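The Best Trade News of the Year Is About a Stamp

Most people will never read the customs agreement between Pisard and Barden, and I can't blame them. It has 739 articles and a title that takes up most of a page. I read it over two long evenings with a pot of coffee, and I came away happier about diplomacy than I've been in years!

What got me was article 8. Under the old rules, a truck carrying onions or roof tiles or hospital beds over the Toom bridge had to be cleared twice, once on each bank, by officers who filled out nearly the same form and stamped it with nearly the same stamp. Drivers slept in their cabs. Growers on the Pisard side simply stopped planting anything soft, so for a whole generation the raspberries in Barden's markets came from much farther away and cost a good deal more. Article 8 says that one stamp will do. If Pisard's officers have checked the load, Barden accepts it, and the same goes in the other direction.

I know how small that sounds. We are used to judging foreign policy by the big scenes, the handshakes and the walkouts and the sanctions lists read out at a podium. Those matter, of course they do. But a government that accepts another government's stamp is saying that it trusts the other side's clerks, and I can't think of many stronger things one country can say to another.

Ardalan Salehi, who sat through seven rounds of these talks on the Pisard side, told me the hardest week was spent on a single word. Barden wanted "may accept" and Pisard wanted "shall accept." They went around and around until late on a Wednesday night, when somebody proposed "shall accept, unless notice is given." Notice has to be in writing, with a reason, and it lapses after two months. I love that clause. It leaves a worried minister a way out, and it makes the way out just annoying enough that it won't be used for show.

The critics have a point about smuggling, and I don't want to wave it away. A border is only as good as its sleepier side. The joint inspection teams in the annex are thinly staffed, and both finance ministries will be tempted to leave them that way. So fund them, and do it before the first bad shipment turns up and hands the opponents their headline.

What I'd really like to see is the same thing tried at the Fotenwood crossing, where the arguments are older and the lines are longer. Everyone there says the politics are impossible. They said it about the Toom bridge too, in over a dozen speeches that I could quote from memory.
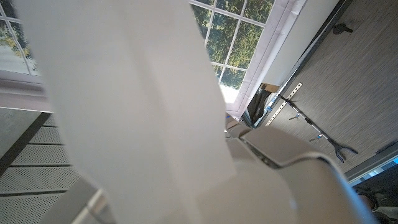
Fotenwood would need its own text, naturally, because the road there also carries livestock and the veterinary rules don't match yet. But the stamp clause could be lifted nearly word for word – and the people who wrote it are still in their jobs, still on speaking terms, and by all accounts eager to go again. I'd put them back in a room by March.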